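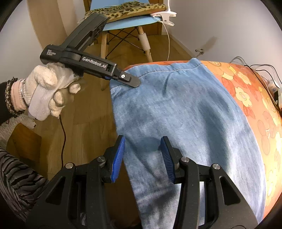
Le denim en question, sur le dessus-de-lit orange à fleurs

mamiebobine
Posté le 26 mars 2025
Bonjour tout le monde ! Je me suis enfin lancée dans le tri de la chambre d'amis (ça traîne depuis janvier...) et je bloque sur le jean. Tout ce qui est denim, je l'étale sur le lit, je plie, je déplie, et au bout du compte ça fait des piles qui s'écroulent dès qu'on en tire un. Vous pliez comment, vous ? En trois ? Roulé ? Sur cintre ? J'ai une commode Triltis avec des tiroirs pas très profonds, 14 cm à l'intérieur, et une petite penderie déjà bien pleine.

Ristunier
Salut mamiebobine. Roulé, sans hésiter. Tu plies en deux dans la longueur, tu aplatis bien avec la main et tu roules en serrant depuis le bas. Dans 14 cm ça passe si le tissu n'est pas trop épais. Et tu vois tout d'un coup d'œil en ouvrant le tiroir !

kaja_ots
Ah non, pas roulé ! J'ai fait ça tout un hiver et mes jeans sortaient avec des plis en travers des cuisses, impossible à rattraper sans fer. Moi je plie à plat : une jambe sur l'autre, la pointe de l'entrejambe rentrée, puis en trois, et je range debout dans le tiroir comme des dossiers.
Sinon rien à voir, mais j'adore le dessus-de-lit, les grandes fleurs crème, jaunes et rouges, ma grand-mère avait presque le même. Il vient d'où ?

mamiebobine
Merci Kaja ! Il vient d'un vide-grenier, je l'ai payé trois fois rien et il est increvable. Mon mari le trouve affreux, il reste donc dans la chambre d'amis.
Pour le pliage debout, j'ai essayé hier soir, mais dès que le tiroir n'est pas plein tout se couche. Tu mets quoi pour caler ?

kaja_ots
Une boîte à chaussures sans couvercle, coupée à la bonne hauteur. Ou un serre-livres, ça marche très bien aussi.

Diarmuid
Je vais contredire tout le monde : le jean ça se pend. Par l'ourlet, avec des pinces, et le poids de la ceinture fait le repassage. Le tissu a l'air bien froissé sur ta photo, je le laisserais pendu une nuit avant de penser à le plier.

Ristunier
@Diarmuid elle vient de dire que la penderie est pleine... Et les pinces, ça marque le bas des jambes.

Diarmuid
Pas si tu glisses un bout de feutrine dessous. Et une penderie pleine, ça se trie aussi — c'est bien le but de l'opération, non ?

puce_du_lot
Je débarque avec une question bête : c'est un jean ou une chemise, en photo ? Je vois l'ourlet piqué et c'est tout. Parce que pour une chemise en jean, je suis d'accord avec Diarmuid, cintre obligatoire, sinon le col est fichu.

mamiebobine
J'ai des deux dans le tas, donc tous les conseils sont bons à prendre ;)
Et les parties délavées avec des zones plus foncées, vous les gardez comme ça ? J'hésite à reteindre.

puce_du_lot
Surtout pas ! C'est ce qui fait le charme du bleu clair. J'ai reteint un pantalon une fois, il est ressorti couleur ardoise avec des coutures orange fluo.

kaja_ots
Pareil, laisse tel quel. Et si tu n'en veux plus, garde au moins le tissu. Avec ce fond orange à fleurs à côté, je verrais bien une housse de coussin moitié denim, moitié imprimé. Elle irait bien sur la chaise au fond, celle avec le coussin léopard !

mamiebobine
Touche pas à mon léopard !! Mais l'idée me plaît pour le lit. Bon, ce soir je tente les boîtes à chaussures pour les pantalons et je libère trois cintres pour les chemises. Je vous redis ça dans la semaine.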